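Home | Projects | Teams | Reports | Contact

Category: Student Projects / Home Robotics

Can a Machine Clear the Table? Report of the Fliltside group

In our project we asked if a machine can already do simple chores at home. We chose clearing a table, because every family does it. People made the task with hand-held grippers, and from these recordings our program, Ambaye, should learn. Until October we collected 135 recordings.
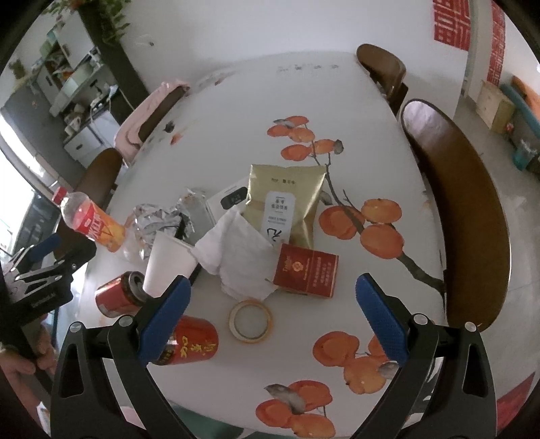
Figure 1. Table with a can, a paper cup, packaging and a napkin.

Hard objects were the easier part for the program. Soft ones, such as a napkin or a foil, change their shape each time, and Ambaye often closed its fingers too early. The second difficulty was the throwing away.
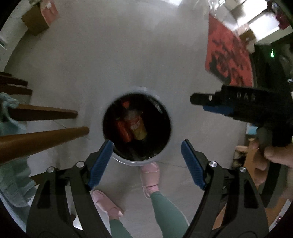

A person drops a wrapper without thinking. Our program must decide where the opening is and when to let go. In the last test it finished eight tables without help. We think the answer to our question is "not yet".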